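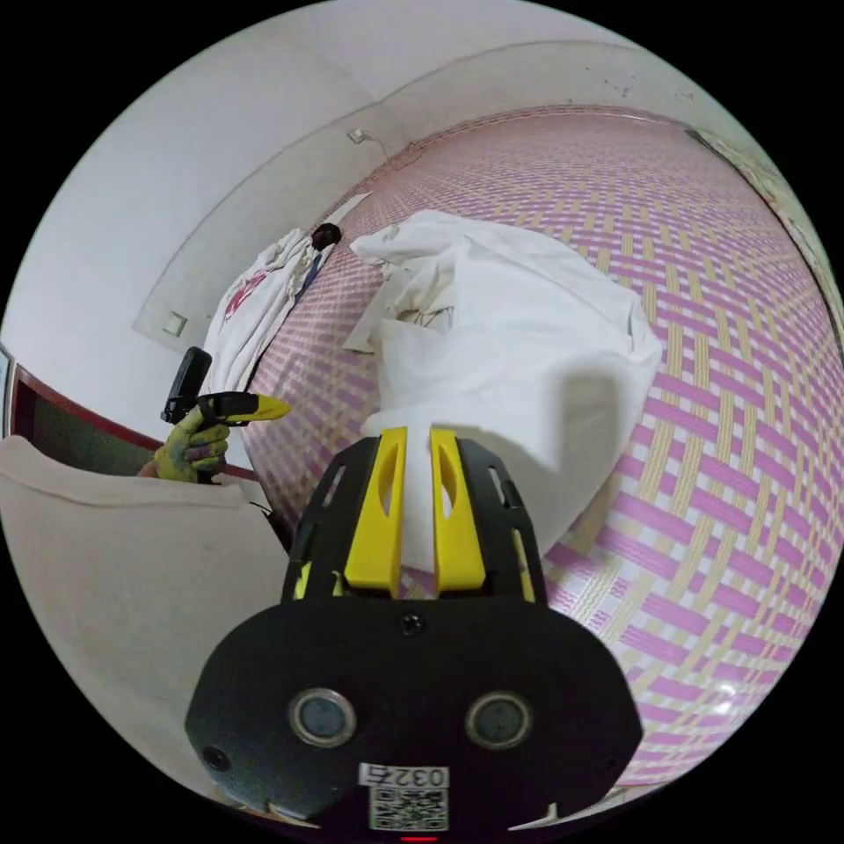
White cloth held between two yellow gripper fingers.

Nele Postma has been walking the Titness valley for most of her adult life, and for the last four years she has been paid to do it. She looks after the footpaths for the Londance Trust, which owns the woods on the east bank and has an agreement with the farms on the other side. We met at the lower car park on a grey morning in January, and she had already been up to the first footbridge and back.

"People drive past the turning," she said. "There's a brown sign but it's behind a holly. You come over the hill, you see the chapel, and by then you've missed it."

The walk most visitors come for starts at the car park and follows the river up to Salville Force, the larger of the valley's waterfalls. It is 3,538 metres from the gate to the foot of the falls. Postma knows the figure because she pushed a measuring wheel the whole way before the new waymarks went in. The old leaflet said two miles, and walkers used to complain that it was longer.

"It is longer, a bit," she said. "And the last part is steep, so it feels longer again."

The first half is easy. The path is wide and mostly gravel, with the river on the left and alder and hazel on the right. There are a couple of flat places where people stop to fish or eat. Past the second footbridge the gravel gives out and the way goes over roots and rock. Postma does not recommend it for pushchairs, though she has met people carrying them.

She had strong views on when to come. The falls are at their fullest after two days of rain, but the upper path can be under water then, and there is a stretch by the sheepfold where the bank has slipped. The trust moved the path uphill there last spring. Some walkers still use the old line.

"I've put a rail across it and I've put a sign on the rail," she said. "They climb over. I'd ask them not to."

Rodrigo Urquijo joined us at the second footbridge. He runs Villalobos, the tea room and bunkhouse in the old mill at the top of the village, and he named it after his grandmother's family. He came to the valley for a week's fishing and bought the mill the following year.

"It had no roof on the back half," he said. "I thought one winter would do it. It was three."

Urquijo still fishes, mostly for brown trout, in the slower water below the mill. Day tickets are sold at his counter during the season, and he said the best pool is the one under the big ash, which everyone in the village will tell you anyway. He puts everything back. The salmon, he said, are fewer than when he arrived, and he would not be drawn on why.

"I can tell you what I see from the bank. I'm not a scientist."

Both of them would like to see more people stay overnight. At present most visitors come for three or four hours and go home, and the lower car park fills up on fine Sundays while the village has space. The trust's counter at the gate recorded 3,072 walkers in August. Postma said very few of them went further than the falls, although the path carries on over the moor to the reservoir and comes back down by the chapel.

"That's the better walk, in my opinion," she said. "You get the view down the whole valley. On the falls path you're in trees nearly all the way."

The full round takes most of a day. She suggested starting by nine in winter and carrying a torch, as the descent to the chapel is on the north side and gets dark early. There is no phone signal between the falls and the moor gate.

Work planned for this year includes new boards on the first footbridge and some drainage above the sheepfold. The bridge will be shut for part of March, and walkers will be sent round by the farm track, which adds about fifteen minutes. Dogs need to be on leads there, with ewes in the fields on both sides.

Urquijo said the tea room would stay open while the bridge is closed. It opens from Thursday to Sunday in winter and every day from Easter. The bunkhouse can be booked all year, by telephone or at the counter.

Postma had a blocked culvert to see to and went on up the path. Urquijo walked back down to the mill to light the stove.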